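December 23, 2022

The wallpaper came down in October. It had been in the back bedroom since before we bought the house, and I had put up with it for years on the grounds that stripping it would be a horrible job. It was a horrible job. The top layer came away in strips as wide as my hand and the layer under it came away in bits the size of a stamp. I filled four rubble sacks and had paste in my hair for two days.

After that came the question of what to put up instead. I had more or less decided on plain paint. Glenys Pryor, who lives two doors down and has papered every room in her house at least twice, told me I would regret it and lent me a stack of sample books. Most of them I didn't like. There were a lot of grey herons. There was a thing with lemons that gave me a headache.

The ones I kept going back to were the dark florals. I know they went through a phase of being everywhere and I know people say they make a room smaller. The back bedroom is small anyway. It is also the room I use for mending, sewing, wrapping parcels and anything else that makes a mess, and a small room full of clutter with white walls looks like a small room full of clutter. I wanted to see if a busy wall would take the eye off it.

What I bought in the end is from the Skovumstead range. It was £50 a roll, which I thought was steep, and I needed three. The shop in town had two and had to order the third, so I waited a fortnight and then had to check the batch numbers matched. They did. If you are ordering more rolls later, do check this, as Glenys has a landing with a visible change of colour halfway along and it bothers her every time she goes to bed.

I did the long wall first, starting from a plumb line near the window. The pattern repeat is large, so there is a fair bit of waste. I kept the longer offcuts and used them behind the door, where you have to look hard to find the joins. The corner by the chimney breast is out of true by nearly a finger's width from top to bottom. I cut that length in two down its height and overlapped it, and on such a dark paper you can't see it unless you put your nose to it.

I'd say a busy dark pattern is easier for a beginner than a plain light one. Any small gap you can touch in with a brown felt pen. I used one from the children's old pencil case.

The next thing was storage. I had been keeping everything in shoeboxes on a shelf, with labels that no longer had much to do with what was inside. Anong Kaewkla, who I know from the Fotum repair evenings, has wire baskets all along her workroom wall and swears by them. Her argument is that if you can see a thing you will put it back, and if it lives in a box with a lid you will leave it on the table. I was doubtful about having wire against a patterned wall. I thought it would look like a greengrocer's. 

This one has a bold flower paper on a dark brown ground, with wire baskets up on the walls and a good deal of ordinary stuff lying about underneath.
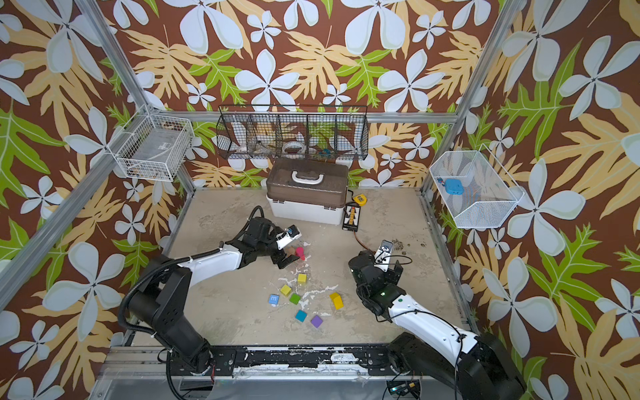 *Dark paper with white and black wire baskets. The flowers are pale, the leaves mustard, tan and bright green.*

It answered two of my questions straight off. The first was about colour. The white baskets stand out sharply against the brown. The long black one sits back a bit more. I had been going to buy all white, and after seeing the two colours together I went for one long black one over the table and a pair of white ones for the sides.

The second was about compartments. The black basket is split into five, and that is the thing I would have got wrong. I had my eye on a long open one, and I know exactly what would have become of it. Everything would have slid into one heap with the scissors at the bottom. In a divided one a roll of tape can have its own slot. I have tape in mine too, as it goes, along with the tailor's chalk, the bulldog clips and the bag of odd buttons.

I also liked the tackle box. I have one very like it in the loft that was my father's, and I had forgotten about it completely. A handle on top is useful for anything that has to travel round the house. Mine has been scrubbed out and now has the picture hooks, fuses, spare plugs and small screwdrivers in it. It lives on the floor by the table leg. It still smells faintly of maggots if you put your face in it, so I don't.

As for the toy blocks, we have a bag of those as well. They belong to my sister's two, who come on Saturdays or whenever she has a shift, and they will play with them in any room except the one where the toys are kept. I have given up fighting this. There is a low basket for blocks in the back bedroom now and they know where it is.

The baskets themselves I got from Khondokar, the hardware place behind the station. They came to £118 with the fixings, and that is more than I had meant to spend. The cheaper ones online were thin enough that you could bend the wire with your thumb. These don't bend. They hang on two hooks each and lift off when you want to tip the fluff out.

Fixing them up took a full afternoon. The long wall is lath and plaster and I don't trust it with any weight, so I found the studs with a magnet and marked them with low-tack tape so as not to pull the new paper off. Two of the studs were not where I wanted a basket to go. I moved the basket. The right-hand wall is brick and was no trouble apart from the dust, which went everywhere. If you are drilling through new wallpaper, cut a small cross with a sharp blade first and fold the corners back. Otherwise the drill bit can catch the paper and twist it. I learned that on the first hole, which is now behind a basket.

I put the side ones too high to begin with. They looked right when I was standing, but I do most things in there sitting down, and I had to get up every time I wanted the pins. They have come down by the depth of my forearm and I have filled the old holes. There is a bit of filler showing on the left one that needs the felt pen.

The table top I have left as it was. It's an old grey kitchen worktop on trestles and it has paint on it, glue on it and a burn from the iron. I did think about covering it. I bought a pot of Puvitz worktop paint and got as far as reading the tin, which wanted three coats and a week without anything being put down on it. There has never been a week without anything being put down on it. The tin is under the stairs.

The total for the room was £222 before paste and a new blade for the knife. That leaves out the lamp, which I was going to buy anyway, and the rolls, which I had already put down to last month in my head and refuse to move. So it is the baskets, the fixings, the hire of a steamer, lining paper for the bad wall, and a blind.

Still to do: the skirting, which I undercoated and then walked away from. The inside of the cupboard, where the old wallpaper is still up, and I think I might leave a piece of it. Something better than a nail for the tape measure. I'd also like to find a home for the extension lead, which at present runs across the floor and has had me over once already.

Glenys came to see it when it was finished and stood in the doorway for a bit. She said the join by the window was good. She has asked for the sample books back.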